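The Second Free Throw

Yasir Ghauri had played 326 games for Geltmont, and in the bus he was thinking only about the next one. His left knee was wrapped in a towel. The young players slept with their mouths open.

"You are not sleeping," said coach Nugroho from the front seat.

"I sleep after we win."

"Then you will be tired for a long time."

The old coach said such things without smiling. In January he had taken Yasir out of the first five and put in Danish Magsi, who was nineteen years old and jumped as if the floor was burning him. Yasir had said nothing. He went to the end of the bench, and every morning he came early to the gym and shot 400 free throws, the same as before.
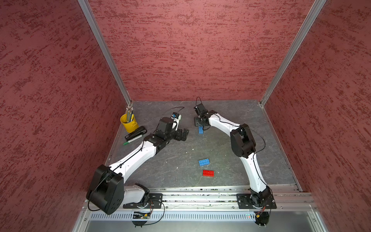
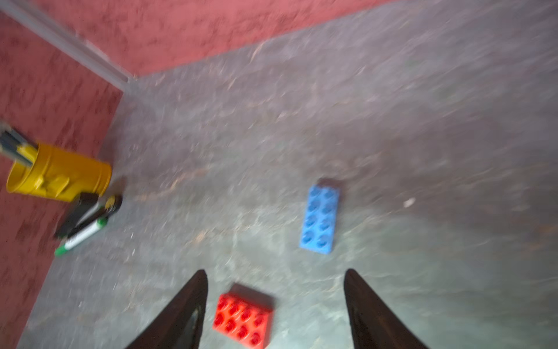 The hall in Vinitz had 2,000 seats and all of them were taken. The drums began before the teams came out. Danish played well for three quarters, and then he made his fourth foul and after it his fifth, and he walked to the bench with his shirt between his teeth.

"Ghauri," said the coach.

Yasir stood up and his knee made its small noise. There were six minutes left and Geltmont was behind by nine points. He didn't run fast. He passed, he waited, he put his shoulder where the big center of Vinitz wanted to go. The nine points became five, and the five became one.

With two seconds on the clock they hit him on the arm under the basket. Two shots.

The drums were so loud that he felt them in his teeth. The first ball touched the iron, went up, and fell in. Now it was equal. He looked to the bench, and he saw that Danish could not watch. The boy had the number 17 shirt pulled over his whole face.

Yasir remembered his own first season, when he had also hidden like this, and an older player had pulled the shirt down and told him, "Look. It is your game too."

"Danish!" he shouted. The referee looked at him with surprise. "Danish, look!"

Slowly the shirt came down.

Yasir bounced the ball three times, bent the bad knee, and let the ball go.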